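Wanted: someone to help me plan and buy our first sorting cell

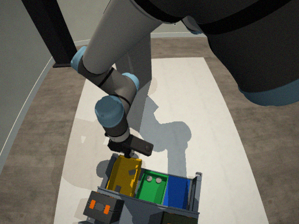

Bohdan Levchenko read the first draft of this ad and told me I should just hire an integrator, hand over the checkbook and go back to running the shop. He may be right. But I've sat through enough sales calls now to know that if I hand over the checkbook without somebody on my side of the table who can read a quote line by line, I'm going to end up with a very nice arm and no money left for the thing that goes on the end of it. So the ad stands, Bohdan!

I'm Adeel Afridi and I run operations at Gritside. We repair and refurbish small mechanical assemblies, mostly for people who can't wait six weeks for a new one from overseas. Everything that comes apart on our benches has to be sorted before it can be cleaned, checked and put back together, and right now it gets sorted by hand, into bins, by folks I would much rather have doing repair work. We've been talking about automating that step for ages. Last winter we started simulating it (an arm over a rack of colored bins, parts going in by type) and by spring the owners had agreed to put it in the capital plan. Now I need a person to turn a simulation and a pile of brochures into a budget I can defend.

What the job is

Equipment planner, on contract, part time to begin with. You'd start in September and I'd expect you to be with us through the purchase order and the first stretch of running the thing. If it goes well there's a second cell I'd love to do the year after, and I'd like you around for that too, but I can't promise it until the first one has earned its keep.

The numbers we know today: the cell has to handle 560 parts in a shift, and we've got 403 square feet of floor for it, including whatever fencing or scanner zone the risk assessment says we need. That second number is the one that keeps biting us. Every layout we've been sent so far looks great until you try to get a pallet jack past it.

Stuff I'd want you to get into in the first month or so:

Go through the quotes already in hand. We have 2, one from Graltberg and one from Lebrun, and they're written so differently that I can't lay them side by side. One bundles training and commissioning into a single line, the other has a separate charge for practically everything and then leaves out freight. I need them on one sheet, same headings, gaps marked.

Figure out what we'd be paying for over five years, beyond the day it arrives. Service visits, spare fingers for the gripper, software renewals, the lot. I've made a start on a spreadsheet and you're welcome to laugh at it and throw it out.

Settle the gripper question. Our parts run from flat little plates to round pieces that roll if you look at them wrong, and I've had one vendor swear two fingers will do everything and another swear we need a tool changer. A tool changer adds a lot to the price. Use the simulation, get samples sent out for trial picks, do whatever you need to do, but I want an answer with some evidence behind it.

Talk to the floor. Ieuan Gough has been sorting here longer than I've been employed anywhere, and he'll tell you exactly which parts tangle, which bins fill up first and why the rack is the height it is. Please go see him before you draw anything.

Work out the dull parts too - power, air, anchoring, whether the slab is good enough, who gets called at 6 a.m. when the cell won't restart.

What I can tell you about the setup

Our simulation model is decent for reach and cycle time and pretty poor for anything to do with friction or parts landing on top of each other. Jahangir Pramanik built it and looks after it, and he'll sit down with you for as long as you like. You don't have to be able to edit it yourself, but you do need to be comfortable asking it the right questions and knowing when not to trust the answer. I got burned there once already: I quoted a cycle time to the owners straight off the simulated run, with no allowance for missed picks, and had to go back the following week and eat my words.

The code name on the paperwork is Miltow, so if you see that in an email from me, it's this project.

Who I'm hoping will write in

You've bought industrial equipment before, or you've sold it and know where the soft spots in a quote are hiding. It doesn't have to have been robots. If you've specified conveyors, packaging lines, CNC machines, anything where you had to get from a wish list to a signed acceptance test, I'd like to hear from you. I care a lot about the acceptance test part, by the way. I want ours written before we sign, with real parts from our real bins, and I want somebody who won't get talked out of that when the vendor says it isn't how they usually do it.

You write clearly. Half this job is explaining to people who hold the money why the cheaper arm may cost more, or why the expensive one is more arm than we need. If you've got an old justification memo you're allowed to share (black out whatever you have to), send it along. I'll read that before I read your resume.

An engineering degree is fine, no degree is fine. Being able to do a payback calculation without hiding the awkward assumptions at the bottom matters more to me.

Pay and hours

Contract day rate, and I'd like you to name yours when you apply. I know job ads that do this are annoying, but the range of people I could see doing this well is really wide and I don't want to scare off either end of it. We'd begin at 2 days a week, more when vendors are on site. A good bit of the work can be done from home, though you'll need to be here for the floor walk, the layout and any trial picks. We pay mileage, and we pay invoices promptly, which I'm told is rarer than it should be.

One thing that comes up every time: no, we aren't cutting the sorting crew to pay for this. The business case is built on moving those hours over to the repair benches, where we've got a backlog. If you find that the case doesn't hold up that way, tell me, and tell me early.

How to apply

Send a short note to Lionel Vidal at the front office, with your day rate, when you could start, and a few lines on a piece of equipment you bought or helped buy that you'd do differently today. Put Miltow in the subject line so he knows where to send it. No cover letter needed, and please don't attach a slide deck. Lionel will set up a call with me, and after that we'll have you in for a paid half day to go through one of the quotes with us (names and prices covered up until you've signed our confidentiality form).

If you sell robots and would like to quote, that's welcome too, but hold off until the planner is in the chair. I'll just end up sending you to them anyway.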